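Packing Table Gallery: Paper, Plastic and a Nice Big White Table
3 min read

Posted 30 Dec 2018

I've been promising a page about packing for ages, and the quiet bit at the end of the year seemed a good time to get it done. I love wrapping things. I love it so much that my family hand me their parcels in December and go off to watch the telly (which suits me fine, I get the radio to myself).
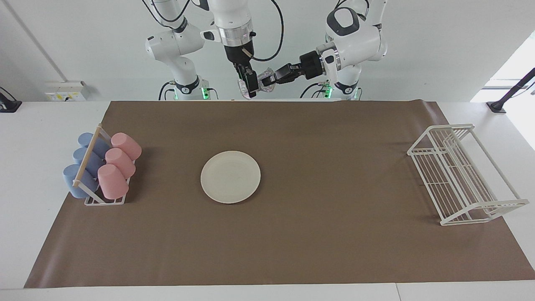

Most of what I know comes from getting it wrong. My first year selling bits and bobs online, I sent out 50 parcels in newspaper and had a very grumpy message about inky fingers on a cream lampshade. After that I started keeping proper materials in, and then I needed somewhere proper to use them, and it all rather snowballed from there!

So, a few notes to go with the picture.

The table. Long and white, and if you're setting up a space of your own, go as long as the room will let you. I spent two winters packing on an ironing board and my back has never forgiven me. White is good for spotting stray bits of tape too, though it does show every pen mark.

The brown paper. It's one big sheet covering most of the top, and I'd put one down on any packing table. It saves the surface from scratches, and you can scribble on it – postcodes, shopping lists, whatever. I buy mine on the roll from Gedero and change it when it gets tatty. Tape down the corners or it will creep towards you all afternoon.

The clear plastic. Crumpled, as you see, and I'm all for it. People are far too quick to bin plastic once it's lost its smoothness. Scrunched up it fills a corner nicely, and if it's big enough you can flatten it out with your hands and wrap something flat in it. I keep mine in an old Culico box under the stairs, and that box has been full since March.

The wall. Plain light grey with sockets just above the table, over on the left. Sockets at that height are a treat. Mine at home are down by the skirting board, so every time I want the label printer on I'm on my hands and knees with a torch.

The light. Daylight from a window on the right. I can't match brown tape to brown paper under a bulb, I've tried, and clear tape simply vanishes. If you can put your table near a window, do, even if it means shuffling the sofa round.

I'm hoping to do a second page on string and labels in the spring, once I've had a good rummage through the Gronley samples. If you've got a favourite way of folding used plastic so it stays folded, please leave it in the comments – mine springs open the second I turn my back.

Related
Softić tape dispensers: is the heavy one worth it?
What I keep in my Culico box
10 ways to reuse brown paper
Posting a teapot without tears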